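Notebook, prep room — trilobite block from Boltwood quarry
January, started 9:40
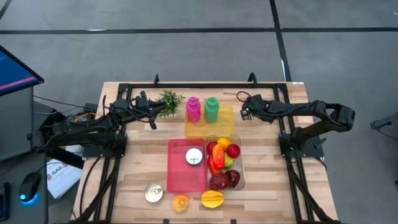 Continued with block 971, the gray limestone piece with two trilobites on the upper side. Yesterday I was stopping at the tail of the larger one, where the rock becomes harder and has small calcite veins. The smaller one is still only a line of shell in section, so I don't know yet if it is complete.

Air scribe first, with the fine tip. I went along the left side of the larger animal and left a thin layer of rock over the shell. The matrix separates well on the middle part but it sticks very strongly on the cheek. I lost a flake there, 2 mm long. It is glued back with the thin Kondell resin and I marked the place on the drawing. Please do not scribe near it before tomorrow.

After this I changed to air abrasion with dolomite powder. Low pressure, short passes. The powder from the new Dimitriou bag is more coarse than the old one, or it took some moisture, because the nozzle was blocked three times before lunch. I sieved one cup and it was better. We should sieve the whole bag.

14:15 — Eyes. The right eye is visible now and the lenses are preserved in rows. Very nice! The left eye is crushed under the cheek and I will leave it so. For the thorax I count 11 segments, but the last ones are partly covered and I can be wrong by one.

I compared with the cast from Votasine. Our specimen has a wider front border and the spines are shorter. Maybe it is only a younger animal, maybe a different species. I would not write a name on the label at this moment, only the family with a question mark.

Scribe hours on this block until now: 19. The compressor filter was also changed, please write it in the machine book, I forgot.

To do:
Sieve the dolomite
Turn the block and support it with the sand bag (the corner near the crack is weak)
Open the second trilobite from the head end
Ask Boltwood for the exact bed, their note says only "lower bench"

Stopped at 17:30. Block is on the left shelf under the cover.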